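Chapter 5
House Rules for Soft Things

I owe you a confession before we get into the rules. When I started at Plerkine I thought standards were for the people who build arms that can toss a car door across a room. I was folding napkins for a living (well, teaching a machine to), and I couldn't see what anyone would want to regulate. Then Stefaniia Chornovol sat me down with a stack of our own session logs and asked me to find two that had been written the same way. I couldn't. One person's "grasp" started when the fingers touched the cloth, another's when they closed, and mine apparently started whenever I remembered to write it down!

So this chapter is about good practice for handling cloth, and it comes before the chapter on force limits on purpose. Force limits are easier to read once you know what you're measuring. Cloth is a miserable thing to write rules for. It slides, it bunches, it changes shape while you're still deciding where to hold it, and a pinch that's perfect on a cotton sheet may pick up two layers of something thinner.
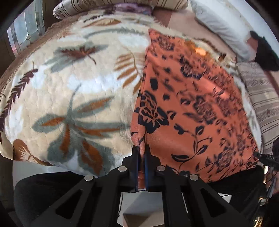

The rule I'd have you learn first is the one we call edge before middle. If a piece of fabric has an edge you can reach, take it there, and take only as much as you need between the finger pads. Hnat Koval wrote it into the Bundell handbook back in March, and I argued with him for a whole afternoon (I liked grabbing the middle, it felt quicker). He let me run 300 pulls my way and then 300 his way. I'll give you the table in section 5.2, but let's just say I stopped arguing.

The second rule is to name your layers. Before you close the fingers, say which cloth you mean to move and what it's lying on. Out loud is fine, in the log is better. Beds are the worst for this, with covers on blankets on more covers, and a log that says "moved fabric" is no use to the person who reads it six months later.

The third is about stopping. You may let go at any time and for any reason, and you write "released" with no excuse attached. Lumturie Vidmar, who edited the Demchenko guidelines, feels strongly that people keep a bad grip far too long when they think a release counts against them. I've done it. I once dragged a tablecloth, a lamp and a perfectly good sandwich onto the floor that way.

You'll need a notebook for the exercises, and some old sheets or towels you don't mind wrinkling. Work in pairs if you can, with one of you handling and the other writing, and swap after every 6 pulls. Section 5.1 starts with the words we use for parts of a cloth: edge, hem, corner, fold and field. Read it even if you sew. I sew, and I still had "fold" wrong.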